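5.3 Handling wrapped food items with the hand-held gripper

This section applies to table tasks in which small wrapped snacks are moved into or out of an open box. It is to be read together with section 5.1 (Checks before use) and section 5.2 (Wearing and holding the tool). Site rules at Bridmont and Stonside take precedence where they are stricter.

Revised 2020-03-09. Approved for use: Halvard Kvam, Seltberg.

5.3.1 Preparing the table

1. Lay the cloth flat and press out any raised folds within reach of the jaws.
2. Place the box with its opening towards the operator. Fold the flaps back fully.
3. Move glassware and fruit to one side, outside the path between the pile and the box.
4. Remove items heavier than 300 g from the working area. The finger pads are not rated for them.
5. Wipe both finger pads with a dry, lint-free cloth. Do not use solvent.

CAUTION: Do not use a packet that is split or leaking. Crumbs and oil on the pads reduce grip and shall be removed before work continues.

5.3.2 Gripping a packet

6. Approach with the jaws open wider than the packet.
7. Close on the wrapper near one end, clear of the thickest part of the contents.
8. Stop closing when the packet no longer slides. Further closing crushes the contents and does not improve the hold.
9. Lift straight up until the packet clears the box wall, then turn the wrist.
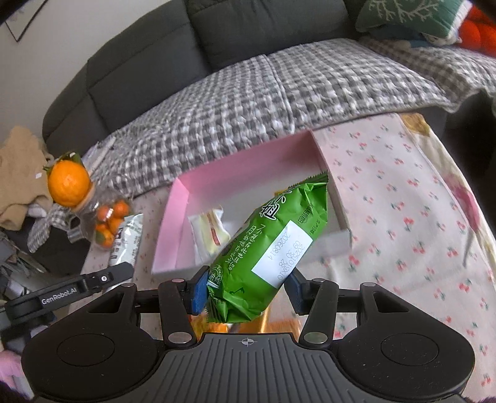 10. Keep the wrist still for 2 seconds before any sideways movement. If the packet swings, lower it and grip again closer to the middle.
11. Release only when the packet is in contact with the box floor or with another packet. Dropping from height is recorded as a failed placement.

Note: Packets filled with gas deform under the pads and recover slowly. Allow the jaws to open fully before withdrawing.

5.3.3 Working with two grippers

12. Agree which tool leads. The second tool stays outside the box until the first has withdrawn.
13. Do not cross the link arms. Contact between pivots can bend the arms and will void the calibration.
14. Route each cable behind the wrist and away from the jaws.
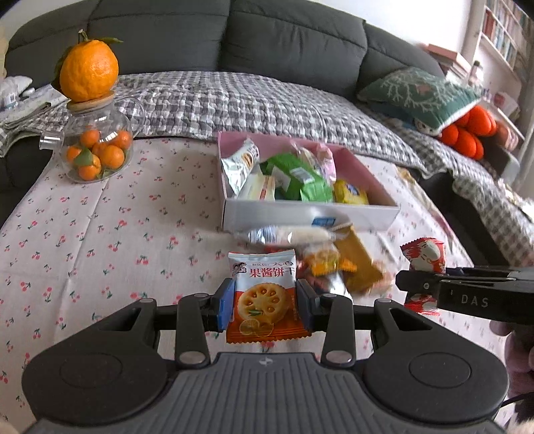

15. Where both tools hold a packet, place one at a time. The lead tool goes first unless the task sheet states otherwise.
16. Keep fingers behind the housings whenever the jaws are moving.

WARNING: The link arms form a pinch point over their full travel. Do not reach between them to free a jammed wrapper. Open the jaws, put the tool down and clear it by hand.

5.3.4 Limits and records

Inspect the pads after every 600 closures and replace them if the surface is cut or shiny. Pads from Boström, part 17, are the only approved spare. Enter each replacement in the tool log with the operator's initials.

Faults that recur after recalibration are to be reported to Murali Arumugam before the tool is used again.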